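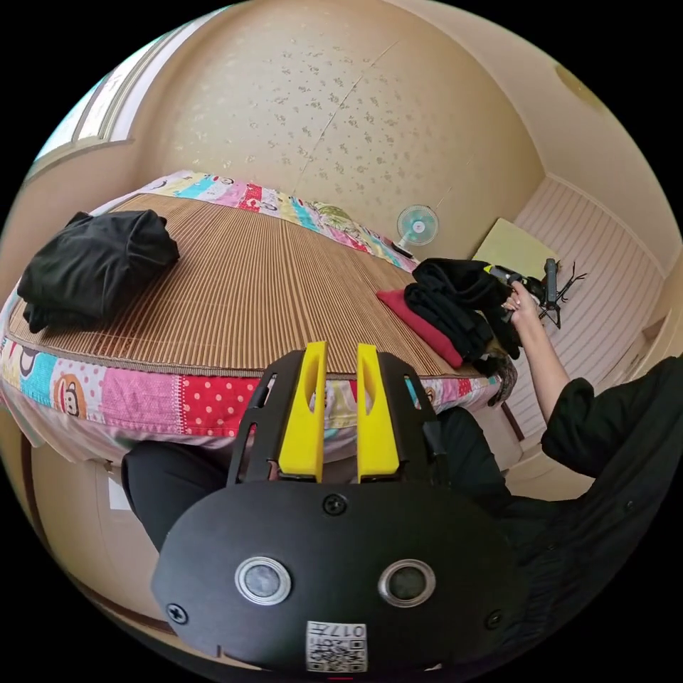
## Unit 4: Indoor moisture and ventilation in small dwellings

Course handout, Baltcombe. Prepared by Wakana Imai. Read before the July tutorial and bring a calculator.

### 4.1 Terms

**Vapour content** is the mass of water vapour in a given volume of air, in g/m³. **Relative humidity (RH)** is the actual vapour content divided by the saturation value at the same temperature, given as a percentage. **Dew point** is the temperature at which a sample of air, cooled at constant pressure, becomes saturated.

Students often confuse the first two. Heating a closed room lowers its RH but leaves the mass of water in the air unchanged.

### 4.2 Moisture balance

For a single well-mixed zone in steady state:

`G = n × V × (ci - co)`

where

- `G` is the moisture release rate in g/h
- `n` is the air change rate per hour
- `V` is the room volume in m³
- `ci` and `co` are the indoor and outdoor vapour contents in g/m³

The equation ignores storage in plaster, bedding and furniture. Storage delays the rise in RH after a source starts and delays the fall after it stops. Over a full day the effect is usually small; over one hour it can be larger than the ventilation term.

### 4.3 Worked example

A closed bedroom has a volume of 30 m³ and an air change rate of 0.5 per hour. Two sleeping adults release 80 g/h between them. Outdoor vapour content is 6 g/m³.

`ci - co = 80 / (0.5 × 30) = 5.3 g/m³`

`ci = 11.3 g/m³`

Saturation at 18 °C is 15.4 g/m³, so RH is 73%. With the air change rate doubled, the excess falls to 2.7 g/m³ and RH to 56%. Note that doubling `n` halves the excess over outdoor air, and does not halve RH.

### 4.4 Cold surfaces

Condensation forms where the surface temperature is at or below the dew point of the adjacent air. Mould needs less than this: a surface RH of 80% held for several days is the usual design limit. Check corners, window reveals and the wall behind wardrobes, where air movement is poor.

Surface temperature is found from the temperature factor:

`f = (Ts - To) / (Ti - To)`

A value below 0.75 in a dwelling should be treated as a defect in the construction - more ventilation will reduce the risk but will not raise `f`.

### 4.5 Exercises

1. Repeat 4.3 for a room of 57 m³, all other values unchanged.
2. The Tanabe data sheet lists 3 logged rooms. For each, plot indoor against outdoor vapour content and estimate the mean excess.
3. The Flateo log holds 2,338 hourly readings, of which 1,066 were taken with the window closed. Find the share taken with the window open, and say whether it is fair to average the two groups.
4. A wall has `f` = 0.70. With 20 °C indoors and 0 °C outdoors, find `Ts`.

Answers to 1 and 4 are to be given to one decimal place, with units.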